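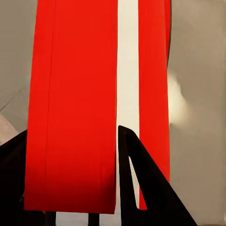

Simulated close-up of the two black gripper fingers against a red and white striped surface.

Gripper comparison moves to its second stage

The automation group at Brornadeo has completed the first stage of its gripper comparison, carried out in simulation with the Moser arm controller. Two finger designs were tested: the open triangular finger, and the solid parallel finger used in earlier work at the Famance site.

Each design was given the same 12 tasks, covering the picking up, turning and setting down of household items. Both were run with identical controller settings and the same limits on closing force. The open finger performed better on wide and rounded items. The solid finger remained the more dependable choice for thin, flat items, and members who handle mainly packaging may wish to keep it in service.

The group also looked at camera placement. At very close range a large item can fill most of the view, leaving little background by which the controller can judge distance. A second, fixed camera was therefore added for the last part of the work, and reduced failed approaches on tall items. It will be retained.

The second stage will take place on the Irna test bench, where both designs will be fitted to a physical arm for up to three weeks. Members wishing to propose items for the trial should write to the automation office before the end of December. Task files and controller settings are available on request.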